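Tableware notebook, Clovside kitchen room
7 September 2022
Entry 82
Subject: clearing and wiping at the table, mixed service, first long session

I continue from the last entry, where the question was left open whether we should wipe the plates on the table or carry everything to the sink first. My opinion before today was for the sink. After the morning I am less certain, so I write the arguments for both while I still remember them.

What was on the table. The white rectangular table, the tan placemats, one place on each. We used the mixed service again and I think we should stay with it. A complete matching service is nice to look at but it teaches little about cleaning, all the rims and wells are the same and the hand learns only one movement. In the mixed service there are the plain white ones, the blue and white ones with different rims, and the deep one. The shallow bowl-plate with the navy floral border I had put away in August with the serving dishes, and it took me some time to find it. It should live with the plates. I have moved it to the second shelf.

The food was the tomato and lentil stew from the Luangrath list, served in small portions, with bread. The list gives three dishes for the soiling, and the stew is the middle one in difficulty. It goes orange on a white glaze and it shows very well what is left, so you cannot tell yourself the plate is clean when it is not. The rice dish is harder to remove but easier to see in pieces. I did not try the third dish, I had no eggs.

The sponge is the yellow one with the dark scouring side. I tried also a cloth at the beginning and stopped after one plate. The cloth takes the sauce well, but then it carries the sauce, and where the cloth touched the placemat there was a mark. With the sponge one can at least choose which side is dirty and keep it away from the mat. It is a question of thickness, I think. The hand is higher above the table.

Order of work, as I did it:

Lift the cutlery from the plate. Hold it in the other hand, or lay it on the next plate which is also dirty.
Push the big crumbs to one side of the plate with the soft side of the sponge.
Wipe the well from the far side to the near side.
Wipe the rim last, turning the plate and not the wrist.
Cutlery after the plates, handle first and then the working end.

In the old sheet the rim comes before the well. I followed it for the first plate and it is wrong for this food. The rim gets clean, then the sauce from the well is pushed up on it and the rim must be done a second time. I have corrected the sheet in pencil. If a colleague has a reason for the old order please write it in the margin, I did not find one in the earlier entries.

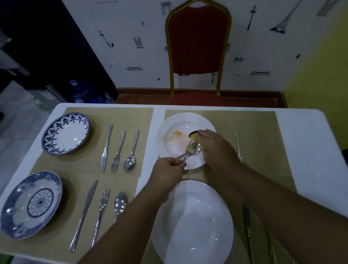

The wide rim on the plain white plate is a help. There is enough place for the fingers to press and hold the plate still, and the fingers stay out of the food. I measured this plate at 254 mm across. The deep one I did not measure across, only the depth of the well, 22 mm, from a ruler laid over the rim down to the middle. At this depth the sponge bends and its corner does not reach the place where the wall meets the bottom. One has to fold the sponge or use the fingertip behind it. I prefer the fingertip.

About the pressing. In my notes from spring I complained that the plates travel over the table when they are wiped. This is much better with the woven mats than it was with the smooth ones from Tikport. The weave holds the foot of the plate. But the mat itself can travel, and then everything on it travels also, plate and cutlery together. It happened to me two times, both times when I wiped away from my body. Wiping towards myself, the other hand is naturally against the near side of the mat and it stays.

The disadvantage of the weave is what we all know. Crumbs go in and do not come out with a sponge. The sponge only pushes them deeper. The mat has to be lifted, turned over the bin and knocked from behind. I would like this to be its own line on the sheet, because at present it says "wipe mats" and people do exactly that, and after some weeks the mats have a grey line where the plate edge stands. Two of ours have it already. I soaked one of them overnight last week with no big result.

Now the cutlery, where I spent more time than I planned.

The plain handles are quick. The handles with relief, the ridged ones and the ones with texture, hold the sauce in the grooves if somebody puts the spoon down in the plate with the handle in the food. The scouring side of the sponge goes over the top of the grooves and cleans nothing in them. The soft side goes in a little. A small brush would be right, but a brush at the table throws drops, and I do not want drops on the other places that are still laid. So the ridged handles go to the sink in every case. I write this as a rule for us.

Knives. I repeat here what is in the safety page, since I caught myself doing it the other way when I was in a hurry. The blade points away, the hand stays on the handle, the sponge goes from handle to tip and never back. Table knives are not very sharp, but the sponge cuts, and a piece of yellow foam stuck on a serrated edge is a nuisance to remove.

Spoons have the same trouble as the deep plate, only smaller. A dark spot stays in the bottom of the bowl and from most angles it looks like a reflection. I put back one spoon as clean and found it again later with the spot still in it. To check a spoon I now turn it until the light moves. If the dark place does not move, it is food.

Forks: between the tines I have no good method. The edge of the sponge pressed in from the back is the best I know.

Something I want to discuss at the next meeting is the mixing of clean and used places. On the Luangrath sheet the table is half laid for the next meal while the first places are still being wiped. I understand why it was written so, in a small home with one table this is really how it goes, someone is finished and another person comes to eat. But the arm has to pass over the clean plate to arrive at the dirty one, and the sleeve with it. Sleeves up, then, or work from the other side of the table. I also suggest we wipe first the place farthest from us and lay it new, and come nearer step by step. In this way the arm passes only over what is still dirty. I had no time to try it properly.
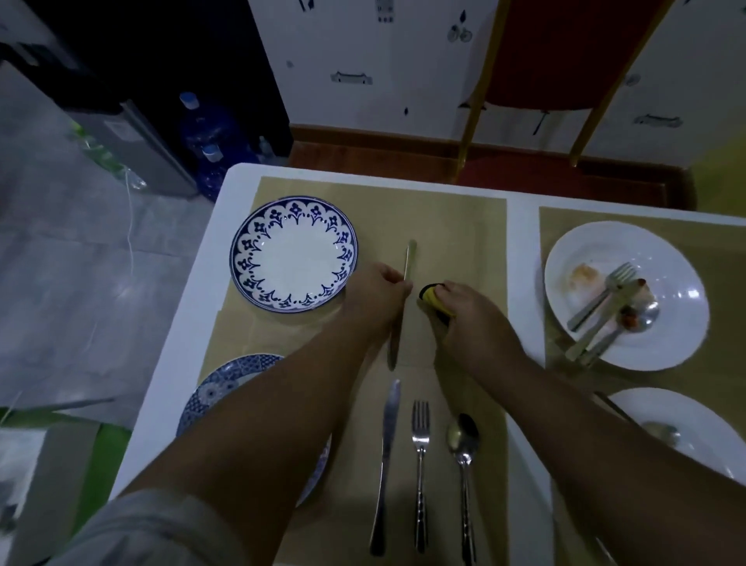 Stacking. When a wiped plate is finished it must go somewhere, and there is a temptation to put it on the mat beside, where another plate already lies. I do not like two plates on one mat, the rims touch and the glaze gets these small grey scratches. The blue and white ones suffer the most, perhaps the glaze over the pattern is softer, I am not a ceramist. If it cannot be avoided, put paper between. We have the thin paper from the Dukano delivery, it is in the lower drawer, please do not throw it away.

The time. I did not use the stopwatch for the whole session, only for one complete place, plates and cutlery, from the first lift of the fork until the place was laid again. It was 13 minutes, which is far too long for a real table, but I stopped to write and to measure. I put it here only so that we have a first value. It should not be copied to the summary sheet.

Water. I kept a bowl on the side and changed it when I could not see the bottom. For the stew this comes sooner than you expect. The red colour is in the oil and the oil goes up and stays on the water, so every time the sponge goes in it comes out with a thin film, and the next plate gets the film. With cold water it is bad. With warm water and one drop of soap it is acceptable. I think a part of the orange shadow on our old white plates comes from this and has nothing to do with the glaze, as I believed earlier.

So, table or sink. For plain plates with little food on them, wiping at the table first is good. The crumbs do not go in the drain and the stack is flat and stable when you carry it. For the deep plate, the ridged handles and everything with dried sauce, carry it away as it is. I would write the sheet in these two groups and not by place, as it is now. It means that the person has to look at the table once before starting and decide, and I find this also pleasant in itself, a moment of looking.

Small matters for the room:

The red chair with the gold frame should stay back at the wall while we work, I hit my hip on the corner of the seat again.
Blue bottles by the water dispenser: refill before Friday.
The wall with the printed ladles and spatulas can be wiped with the soft side only. The scouring side takes the shine from the paint, I tested low down in a corner.
New sponges to order. The last pack from Tikport lost its scouring side after a few days, the glue lets go in warm water. Try another supplier before October.
One mat has a loose thread at the short side. I tied it, but it will open.

For next time: repeat with the rice dish, same plates, same mats. Start with the farthest place. Stopwatch without stops for writing. Buy eggs.

Added after lunch. I looked at the plain white plate again by the window when it was dry. There is still a pale orange ring where the well begins, on one side only, the side where I had turned the plate and not gone over it a second time. It came off with a wet finger.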